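Visit report: the arm cell at Celar, Numham site
2025-11-05

The second half of the visit was given to one manipulator cell and the routine that keeps it running. Yaowalak Phuthong looks after it, with Kittipong Hemmin covering the wiring and spares.

The cell is a single arm with a wrist-mounted module, working over an ordinary office desk. There is no fixed guarding. Access is controlled by procedure: one operator at the laptop, the stop button within reach, and no hands on the front half of the desk while the drives are enabled.

Daily checks take a few minutes. The operator homes the arm, runs the wrist through its full range at low speed and watches the cable. Phuthong considers the cable the weak point of the installation. It leaves the wrist, drops to the floor and needs enough slack to follow the arm without catching on the desk corner. The first one failed at the connector after 741 hours. The replacement has a softer jacket and is swapped at 300 hours regardless of condition – a cautious interval, in my view, but the part is cheap.

Fingertip pads are inspected every 1,000 grasps and changed when the surface turns shiny. Old pads are bagged and dated. Hemmin showed me 218 log entries going back to May, most of them one line long. Calibration is repeated after any pad change, after any collision, and whenever the desk has been moved.

The desk is also the main source of error. It is not bolted down, and a shift of a few millimeters shows up as missed picks along one side of the workpiece. The team re-references from the front corner. I asked why they had not fitted locating brackets to the floor. The answer was that the room is carpeted and the lease does not allow drilling.

Power was discussed briefly. The drives and the network equipment share one circuit, and Hemmin wants them separated before a second cell goes in. A quote from Nuchit is pending.

Open points for our own setup: cable interval, pad log format, and a reference method that survives a moved table.

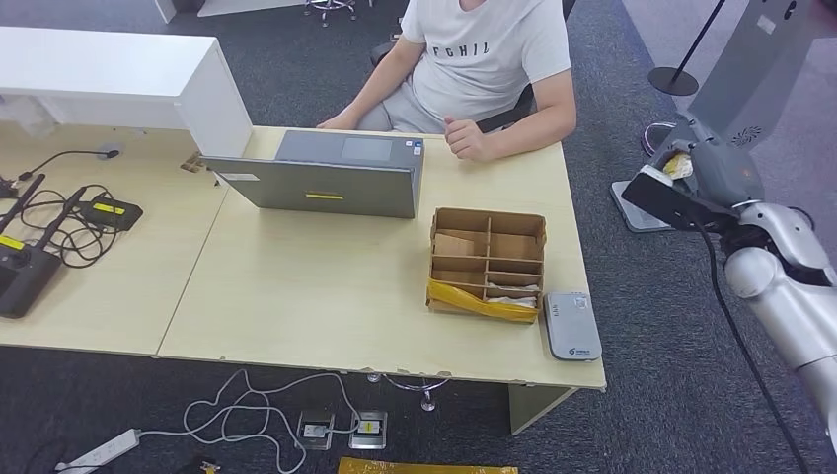
The arm at the right of the desk, with the partitioned cardboard box and the operator's laptop.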